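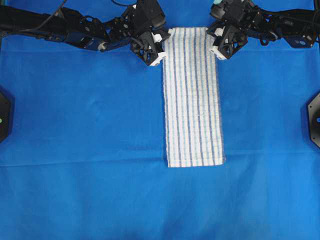
Page last changed: Tuesday, rev. 5

4. The Towel Task

4.1 Setup

The bench used for all folding work sits in the back half of the Utstead shared workshop, between the drill press and a shelf of other people's unfinished guitars. Two arms are mounted facing the work from opposite sides. Both were built from the Ison plans, which are free, clear, and wrong in one place: the shoulder bracket drawing has its mounting holes mirrored, a fact we came to appreciate after cutting four of them. The corrected drawing is in the appendix. Everything reported in this section was done with the second set of brackets, and the first set now holds up a shelf.

The work surface is covered with a blue cloth. We started on bare tabletop, where a towel pinched at its corners slid ahead of the fingers like a cat being moved off a chair. Cloth on cloth gives enough drag to keep the towel where it was put. It also gives strong color contrast with a white towel, and so the segmentation step described in Section 3 could be kept to a plain color threshold. The cloth has creases. We ironed it once, for the first round of trials, and then stopped pretending that this would become a habit.

The towel is white with thin blue stripes and a frayed bottom edge. Earlier drafts of this work used a new towel with crisp hems, and results were better in every respect. We switched because no towel in the workshop looks like that, and a folding method that only works on towels fresh from the store seemed a narrow contribution to human knowledge.

4.2 Grasping the upper corners

Each trial begins with the towel flat and its stripes running away from the arms. The controller finds the two upper corners, brings both grippers down, and closes the white finger pads on the fabric. The pads matter more than we expected. Bare printed fingers closed on the cloth below as often as on the towel, and on one memorable afternoon both arms carefully lifted the entire blue cover, towel included, and folded that instead. By the success measure then in use, this counted as a pass. The measure was revised.

Our current rule is that a grasp is good if both corners leave the surface, the cover does not, and the towel is still held 3 seconds later. Over 100 trials the pair made a good grasp in 81. Most of the failures were on the left, where the threshold is easily confused by folds in the cover. The right arm failed less often but with more style, usually by pinching the corner perfectly and then letting go as soon as the other arm had begun to lift.

4.3 Finger geometry

The fingers went through several versions. The first were solid, stiff, and heavy enough to make the wrist servos sing. The present ones have an open triangular frame, which cuts the weight and lets the finger give a little when it meets the table. Some give is wanted. Our height estimate drifts by as much as 5 mm over a session, and a rigid finger reports this error to the nearest servo in the most direct way available. Figure 4 shows a pair of grippers from the side camera. That camera is bolted to the bench on its side, the only way it would clear the drill press, and we have left its pictures as they come. The table is therefore on the right. 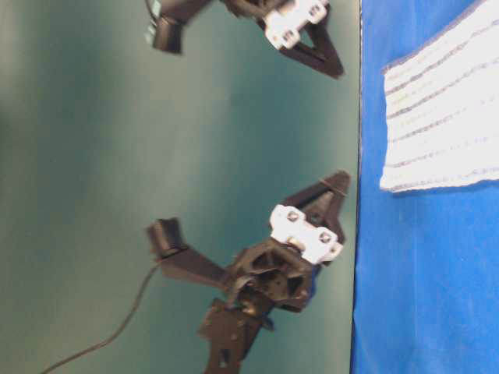

Figure 4. Both grippers and part of the towel, side camera. The blue work surface is at right.

The white brackets carry the fingers and are the part most often replaced. We print them with thick walls after a run in which thin ones split along the layer lines. Reprinting a bracket takes most of an evening, and the workshop printer is shared with a member who makes chess sets, so the true cost of a broken bracket is measured in bishops.

We compared the Ison finger against the longer Vakier profile, printed from the same spool. The Vakier finger reached farther and looked better. It also flexed sideways under load, so that the corner rolled out of the grip partway through the lift. Good grasps fell to 17 in 30 trials. We went back to the shorter finger and kept the Vakier set for demonstrations in which nothing has to be picked up.

4.4 Sources of error

Three problems account for nearly all failed trials. The first is the frayed edge, which the threshold reads as a ragged boundary and sometimes offers up as a corner. The second is cable drag. The wires at the gripper base are stiff, and at full reach they pull the wrist off its target by a small amount that changes whenever somebody tidies them. The third is lighting. The Dizon lamp over the bench is on the same switch as the kettle outlet, and a number of evening trials ended at the exact moment someone wanted tea.

The first two are treated in Section 5. For the third we have put tape over the switch.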